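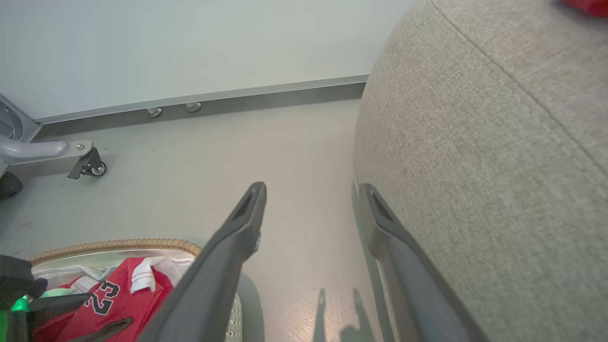

Most arguments about automation at Dundach concern headcount. The laundry floor there handles 1262 garments on a normal shift, and since October part of the pickup work has been done by a two-finger arm running Drivach software. The material is awkward: a red jersey with a 23 on it, folded through its own numerals in a basket with white cloth beside it, gives the gripper no fixed edge to aim for. People deal with that by feel. The arm deals with it by trying again, and each retry has to be watched.

Headcount has stayed the same. The job titles have too, and I think that is the error. A sorter who once worked at her own pace now clears faults at the pace of the machine. Koval, which wrote the staffing plan, allows 30 seconds per fault and records none of it as skilled work.

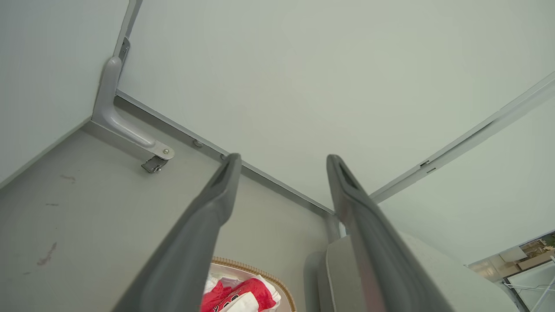 Two-finger gripper with basket, Dundach laundry floor.

Clearing a fault is skilled work. The operator must judge whether the grip point, the fabric or the basket position is at fault, and a wrong call stops 2 stations. In the Tivow plant the same task carries a higher pay grade and a training period. Dundach should copy both. It should also let operators set the retry limit — at present only the vendor can change it — and publish the fault count per 1000 picks on the floor, where the people who clear those faults can check it.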